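Progress report to the Brindix small grants team, July
Project: Pasaribu puzzle trays for the lending library
From: Ningsih Krishnan

Hi all,

I promised you an update once the second batch of trays was out the door, and then the second batch took its sweet time, so thank you for your patience. The short version is that we are in good shape. The big chunky puzzle is being used, the lending shelf is busy, and we have money left for the part I'm most excited about. The longer version follows, and I've tried to keep it in some kind of order.

Where we were last time

When I last wrote, we had one design we liked and two we didn't. The round one has been dropped. It looked lovely on paper, but people kept turning it around in their laps and losing track of which way was up. Dimas Tarigan had been saying this since the very first sketch and has been very gracious about being right. The stacking one is on hold. I'd still like to come back to it someday, but it needs a proper rethink and I didn't want to spend your money finding that out slowly.

That left Grimus, our name for the bar and block tray, and all the work since then has gone into it.

What Grimus is now

If you saw the early version at our open afternoon, the idea hasn't changed much. You get a solid tray with slots cut into the top and a handful of big colored pieces to go with it, and you work out where everything goes. It's meant for people who find ordinary jigsaws too fiddly: kids who are still getting the hang of their hands, and adults who are getting it back after an illness or an injury. We went back and forth on how many slots to have. More slots kept the older children interested, but they also made the tray busy to look at, and a couple of our adult borrowers told us they felt lost before they'd picked anything up. The layout we settled on is calm enough that you can take it in at a glance and still have something to think about.

The tray is yellow and the pieces each get a strong color of their own. We tried a softer set — dusty blue, a sort of oatmeal — and they were very tasteful and everybody's eyes slid right off them. So, bright it is!
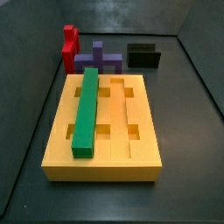 Does the long bar have to go in first?
Any order works, though most people seem to reach for the long one early because it has the most obvious home, and we've stopped suggesting a first move in the leaflet.

The raised rim is newer than the rest. Early borrowers were sliding pieces along the top to find the right spot (a perfectly good way to do it) and sliding them straight off the side and onto the floor. With a rim there's something to bump up against. I've watched a little boy run a block all the way along the edge like a train, and he did that for far longer than he did the puzzle, and I'm counting it as a success.

The slot fit took the most work by far. Too snug and people push hard, get cross and give up. Too roomy and the piece rattles, and you can't feel that you've got it right. Skeda, the workshop cutting the trays for us, made three rounds of samples before we all agreed. They were very good about it and only charged us for two.

Lending so far

We have 7 trays out on the shelf across the two library branches, and between them they've been borrowed 211 times. I'd hoped for half that by now. Most loans are for the standard two weeks, and plenty get renewed. Two trays have come back with a piece missing, and one of those pieces turned up later in a coat pocket. We keep a small box of spares at the main desk, so neither tray was off the shelf for more than a day or so.

The feedback cards are coming back in dribs and drabs. People like the weight of the tray and the fact that it stays put on a table. The main grumble is about the bag. The handles are too short to go over your shoulder, and it's an awkward thing to carry on a bus. I agree completely. I carried one home myself and regretted it by the second stop.

Money

We've spent $2,651 since the last report. Most of that went to Skeda for the trays and samples, and the rest covered the bags, the printed leaflets and the spare pieces. The leaflets came in cheaper than we'd planned and the bags came in dearer, so those two more or less cancel out. Dimas has the receipts in a folder and will send scans along separately.

I'd like to ask about one change. We had set aside a bit over $200 for a display stand at the second branch, but the staff there have found us a low shelf that does the job nicely. Could we put that money toward better bags? I'd want longer handles and a stiffer base. If you need this on a form, just tell me which one.

What's next

The next thing is a second set of pieces for the same tray, with some texture on them so you can find the right one by touch. Dimas has made a first try at the patterns and we've been passing them around with our eyes shut, which has been a surprisingly fun way to spend a lunch break. Ridges are easy to tell apart. Dots are harder than we expected, especially small ones, so those will probably get bigger or go.

After that we'd like to rewrite the leaflet with fewer words and larger print, and try it out on the borrowers who've been with us since the start. I'm also hoping to get a tray into the waiting room at the clinic next door, where they've said yes in principle but want to know how to clean it. I'm writing that up for them now and can copy you in.

If anyone from your team would like to come and have a go, mornings before 11 are best, as the main branch is quiet then and I can get a table for us.

Warmly,
Ningsih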